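2017-03-17
Posted by Oana Pop

Brochure notes, batch 7. What a week! Kausar Bhutto brought in the Ogilvie steamship folders, and the August sailing list is in there, complete, with the fare slip still tucked in the back. I'd only ever seen it in a bad photocopy.

The cover is three colours plus a grey I think was overprinted. Lettering is lovely, fat and a bit lopsided.

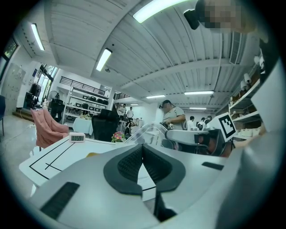
The Zornden lake resort brochure is next. 38 pages, stapled, and the staples have gone rusty so they come out first. I want the centre map flattened before anyone scans it. It could go down on a white table like the one with the black lines and the little clock reading 11:59, squared up to the lines so the folds sit true. Printer's note on the back says 3,000 copies, so where did they all go?

Still no luck with the artist's mark. Could be a bird, could be an A for Akeck.
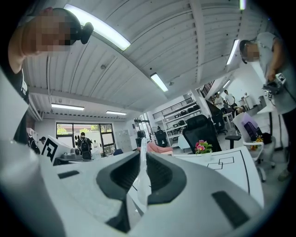
Sleeves: the Pluswood ones are too stiff for the small folders and they catch on the corners. I'd like something softer, a translucent white that can crumple like the strip between those two ridged fingers and not crease the paper under it. Kausar has a sample roll to try.

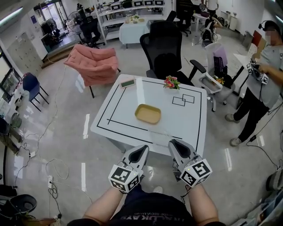
Then the fare slip gets its own sleeve, same number as the folder with a b after it. Check the Akeck hotel labels for that bird too!

Filed under: Travel Ephemera, Workbench

2 comments

Kausar Bhutto: Definitely a bird. Look at the tail.

lakeside_collector: My nan had the Zornden one, with a green cover. Is yours green?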